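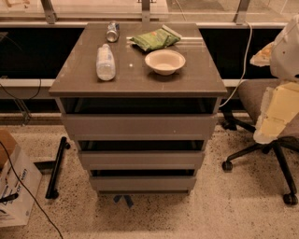

4.2 Cell layout and daily upkeep

The tidying cell at Stulanthorpe is built from ordinary office furniture. A gray chest with three drawers and an open shelf under its top serves as both table and storage target. It stands with its back to the glass railing, and the robot works from the front. We kept the chest because its drawers have no handles. The robot has to pull each one by the edge of its front, and small errors in the arm's zero position show up there sooner than they do in a plain pick from the top.

Four objects are used throughout: a drink can, a plastic water bottle, a green snack bag and a white paper bowl. The operator sets them out by hand before each block of 30 trials. The bowl is always upright. The bottle lies on its side, pointing front to back. The can may be standing or lying down, and the start pose is entered in the run sheet. In the first weeks we did not record the can's pose, and those blocks are left out of Section 5.

The drawers are left slightly open at the start of a block. Early on, Larasati Liem closed them fully between trials, and the fingertips could not get a hold on the middle one. The gap is now checked by eye. A stricter check with a spacer block took longer and made no difference that we could measure.
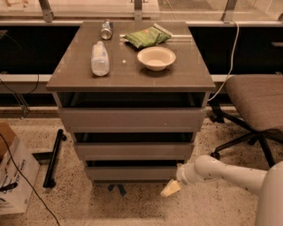
Figure 3. The cell with the can upright and the gripper held low beside the base of the chest.

Most of the upkeep goes into the fingertips. They are soft and pale yellow, and they wear on the side that meets the drawer edge. The operator wipes them at the start of the day and looks for splits along the tip. A pair lasted 14 blocks at best and six at worst. After a change of tips, the arm is sent to its low side pose, next to the chest and close to the floor, and the operator compares the tip position with the stored value. If the two differ by more than 6 mm, the wrist offset is set again before any trial is run.

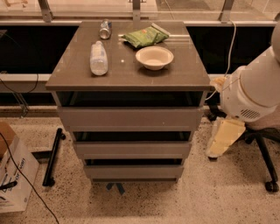
13 min read

The same low pose is used to check the arm cover. The vent grille on the white casing picks up dust from the floor, and a clogged grille caused two thermal stops in September. We now brush it out once a week with the arm powered down.

Cables are the other regular source of trouble. One stop was traced to a floor cable that had moved under the base, and the route is now walked before power-on — a short job, but one that was skipped more than once until Hongjun Yuan added it to the run sheet as a line to be signed. Faults and part changes are logged in Prama, our lab notebook tool, under the same block number as the trials, so that a change in success rate can be read against the state of the hardware.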